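27.2.26, spät

Wieder Küche 3 im Simulator, das kleine rot-weiße Ding hinten in der Ecke, dunkles Fenster, überall Mosaik.

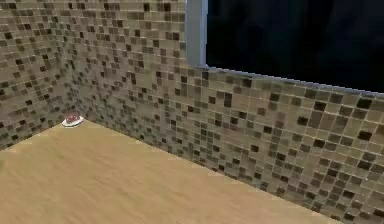
Ob ich die Kacheln nicht endlich mal rausnehmen will, kam gleich aus dem Chat von Raudsepp, das Muster frisst doch die ganze Aufmerksamkeit vom Encoder. Ja. Vielleicht. Aber genau das will ich ja messen – mit glatter Wand kann jeder.

Also: 900 Episoden durch, gleiche Küche, nur Textur der Wand variiert, 17 Varianten. Lokalisierung vom Objekt bei feinem Mosaik deutlich schlechter als bei einfarbig, bei groben Fliesen irgendwo dazwischen. Soweit wie erwartet. Komisch nur: mit höherer Auflösung wird es kaum besser. Dachte erst Bug im Resize, 2 Stunden gesucht, nix gefunden. Morgen nochmal mit frischem Kopf.

Grosetti-Baseline läuft noch, Plotside hängt beim Export der Kurven (schon wieder). Seeds diesmal aufgeschrieben, nicht wie im September!!

Offen: Fenster auf Tag stellen, Vergleich machn. Objekt weiter weg von der Ecke. Abstract für Flesovmont kürzen – viel zu lang, und der zweite Absatz stimmt so nciht mehr.

Nichts Richtiges gegessen. Lauf für die Nacht gestartet, Licht aus.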